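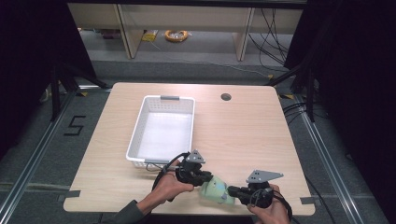

My grandson's soft toys go in the basket beautifully every evening and come out smelling of cupboard, so is it the basket, the toys or me? We had that message in the spring, and it set us off writing this page, because so many of the questions that reach us at Varkolier come down to the same thing. People are fond of their fluffy things and would like to put them away kindly.

Soft Toys and Baskets: Your Questions

Last updated Sep 17, 2019

Why do my soft toys smell musty when they've been put away?

Nearly always they went in slightly damp. A toy can feel perfectly dry on the outside and still be holding water in the middle, especially one with a deep pile, and a lidded box will keep that water in for weeks. Leave it out on a table overnight, turn it over in the morning, and give it another day if you can bear the delay. Then use a basket with holes in the sides. It won't cure a damp toy, but it does let the air move about.

What sort of basket is best?

We like plain plastic for anything fluffy. Wicker looks lovely on a landing (and I have two at home that I wouldn't part with) but it catches long fibres, and once a strand is wound round a bit of cane you'll lose a tuft getting it free. Run your hand around the inside before you buy. If it snags your jumper it will snag a bear. In the shop at Skomthorpe we keep the Berrada, a shallow one you can see into, and the Gundero, which is deeper and better for big floppy rabbits.

How do I pick up a very fluffy toy without spoiling the pile?

From the body, please, and never by the ears or by a bit of trim! Small children will do as they like, of course, and most toys stand up to it for years, but when you're the one tidying, take hold of the thickest part and lift it straight up. If the pile has gone flat on one side, don't reach for the hairbrush straight away. Shake the toy gently, blow into the fur, and let it sit for an hour or so.
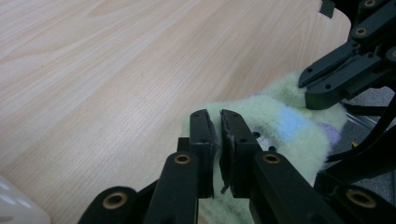 If it still looks sorry for itself after that, use a soft baby brush, and work from the tips down towards the roots in short strokes. Hold the fur near the base as you go so that you aren't tugging at the backing. Mixed colours can look muddled when they've been squashed together, and they usually sort themselves out with the brushing.

How many toys should go in one basket?

As few as you can manage. A crowded basket flattens everything at the bottom, and whatever is at the bottom is always the one that's wanted at bedtime. We once emptied a customer's toy chest with her and found 81 soft toys in it, several of which she had given up for lost. If you have a great many, keep a small basket out for the favourites and change them over now and then. May is when I do mine, with the windows open.

Can I put other things in with them?

Wooden bricks are all right if they're smooth. I would keep out anything with ink in it, as well as anything sticky, and hook-and-loop fastenings most of all, which will grab hold of a fluffy toy and make a dreadful mess of it. It's worth a quick look in the corners before you put the toys back, as pens and crayons have a way of finding their own way in.
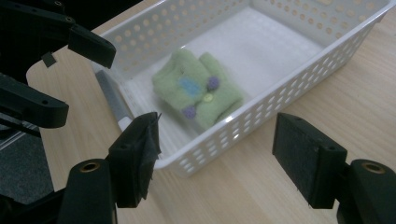
A fuzzy green piece with light blue and purple details, in a white basket with perforated sides.

How do I clean the basket itself?

Warm water, a drop of washing-up liquid and an old toothbrush for the holes. Fluff gathers along the inside edges and it comes away more easily dry, so go round with your fingers first. Rinse it, stand it on its end, and make sure the floor of it is properly dry before anything goes back in.

Do you take baskets back if they're the wrong size?

Yes, within 11 weeks, and you needn't have kept the wrapping. Bring it to the counter at Skomthorpe with the receipt if you have it. Do measure your shelf first, though, and remember to leave room for your hand at the top.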